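The Parish Register at Boresley

The Diocesan Office received the report of Canon Jouko Halonen in January, and it was read aloud in full, as the rule required. It concerned the parish of Boresley, whose church had been closed for 13 years, and whose people still wished to be buried from it.

"The register was kept," the Canon had written. "I do not know under what authority."

Aino Hirvonen, Secretary to the Bishop, was directed to travel to Boresley and to inspect the book. She was received at the door of the vestry by Urho Partanen, the last warden to hold office there. He gave her the key before she had asked for it.

The register was bound in green cloth. The final entry made by a priest was followed by 4 others in a different hand, each giving a name, a date and the psalm that had been read. No clergyman had signed them.

"These are yours?" she asked.

"They are mine. The dead were brought to Dikside for the service, and then they were brought home. I considered that someone should write down that they had come home."

She informed him that a register so kept had no standing under the regulations of the Diocese. He replied that he had assumed as much, and asked whether she would take tea.

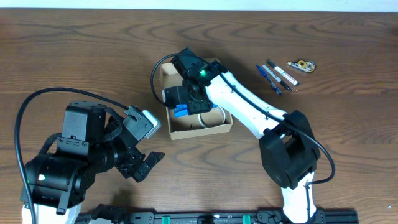 A small open box and stationery on a wooden tabletop.

Her own report was completed that evening. She recorded the condition of the roof, the absence of damp in the vestry and the sum of 700 held in the candle fund, which had not been touched. On the matter of the register she wrote three separate paragraphs and struck out each of them.

The Bishop read what remained and inquired after the missing section.

"I would ask that the entries be allowed to stand," she said. "They are accurate – I compared them with the stones."

He turned the pages for some time. At the last of the warden's entries he stopped, took up his pen and wrote beneath it the single word "Seen," with his initials. The book was returned to Boresley by the morning carrier, addressed to Mr. Partanen, Warden.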